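Tadbridge Allotment and Garden Society
Minutes of the General Meeting held on 6 August 2026
Meeting Room, Telorthorpe Hall, Tadbridge

Present: Murdo Forsyth (chair), Ingegerd Ljungberg (secretary), Fraser Baxter, Marjan Taheri, and members as entered in the attendance book.
Apologies: Catriona Lindsay.

1. Minutes of the previous meeting
The minutes of the March meeting were taken as read. One correction was made under item 4, where "north gate" should read "north-west gate." With that change the minutes were approved and signed by the chair.

2. Matters arising
The chair reported that the padlock on the tool store had been replaced and that keys were available from the secretary against a signature. The question of overnight parking on the verge had been raised with the landowner and no reply had been received. The secretary was asked to write again.

3. Water supply
Fraser Baxter presented the quotation from Vandenberghe for replacing the supply pipe between the road and the second standpipe. The price is $2,575, including reinstatement of the path but excluding the new stopcock, which is quoted separately at $299. A second firm had been invited to quote and had declined on account of its workload.

Members on the lower plots reported that pressure in the early evening remained poor. It was asked whether a larger storage tank would be a cheaper remedy. Mr. Baxter replied that a tank would need a level base and would still be filled through the old pipe, and that he could not recommend it.

After discussion it was proposed by Marjan Taheri and seconded by Ingegerd Ljungberg that the quotation be accepted in full, with the work to be done after the main growing season. Carried, with one member voting against.

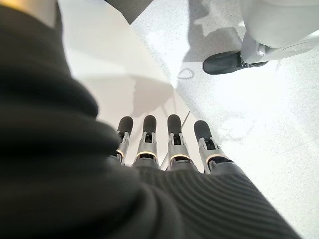

It was further agreed that $2,000 be moved from the reserve account toward the cost and that the balance be met from plot rents. The chair reminded members that hoses may not be left running unattended and that this rule applies equally to drip lines fitted with timers.

4. Plot rents and waiting list
The secretary reported that all rents for the current year had been received except for plot 103, where the tenant had moved away. Notice had been given under rule 9 and the plot would be offered to the next person on the waiting list at the end of the notice period. A member asked whether the plot could be divided into two half plots. The chair ruled that this could be considered only when the tenancy had formally ended, and the matter was deferred.

5. Compost and green waste
Marjan Taheri reported that household refuse had again been left in the shared compost bays. New signs have been ordered. Members were asked to chop woody stems before adding them and to keep bindweed and couch grass out of the bays altogether. A proposal to lock the bays was put to the vote and was not carried.

The bulk order of manure from Truvotow will go ahead on the same terms as last year. Orders should reach Mrs. Taheri in writing, with the plot number clearly marked - verbal orders will not be accepted.

6. Autumn show
Catriona Lindsay had sent a written report, which the secretary read. The schedule of classes is unchanged except that onions grown from sets and onions grown from seed will be judged separately. Entry forms are in the hut. A judge for the preserves class is still needed.

7. Any other business
A complaint was received concerning bonfires lit before dusk. The chair referred members to rule 14.

Thanks were recorded to Fraser Baxter for repairing the hinge on the north-west gate.

8. Next meeting
The date of the next meeting will be posted on the hut door and sent to all members by the secretary.

Minutes taken by Ingegerd Ljungberg, secretary.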